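Cleaning up the big table — pictures from Saturday

Quick post, sorry, been meaning to put these up all week. The long brown table at Stemside needed a proper going over before the September bookings start, so that was Saturday morning gone. Cloths, spray, elbow grease, tea. Pictures as and when I get them off the phone, only the first is up so far.

What we used: blue cloths from the cupboard by the sink, the Karakaya surface cleaner (2 bottles, one already half gone), an old toothbrush for the edges. Bandico wax for afterwards but didn't get that far.

The top is the original one from when the room opened. Reddish brown, takes a mark if you so much as look at it. Faint smudges mostly and scuffs, worse over on the right hand side and down towards the front where there's a darker patch. I've had a go at that patch before with washing up liquid and it laughed at me.

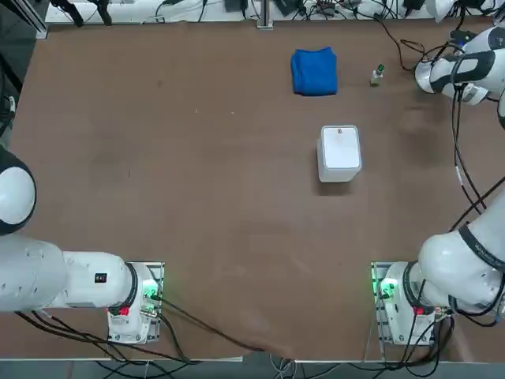
So the plan was cleaner first, leave it five minutes, then wipe along the length and not in circles. Circles leave swirls, you see them as soon as the sun comes round in the afternoon. Fold the cloth, use one side, turn it, use the other, fold it agian. Sounds fussy but it saves going back over everything with a grubby cloth.

The scuffs are a different job. Smudges are on the surface, scuffs are in it — you can scrub all day. Broneck do a filler stick in a colour they call chestnut, which looked close enough in the shop. Will try it on the underside first. If anyone has used it on a red-brown board let me know how it dried, bit darker or bit lighter?

Sanding the whole thing has been suggested. Quote was 800 and that was without the finish, so no. Not this year anyway.

Still to do:
the darker patch at the front, again
wax, thin coat, leave overnight
wash the cloths (NO softener, it makes them useless)
felt pads for anything that gets dragged

Please use a mat under hot mugs. There are 34 of them in the drawer, all clean, so theres no excuse really.

More pictures once the wax is on, probably next week if I can get in before the evening lot. Key is back on its hook.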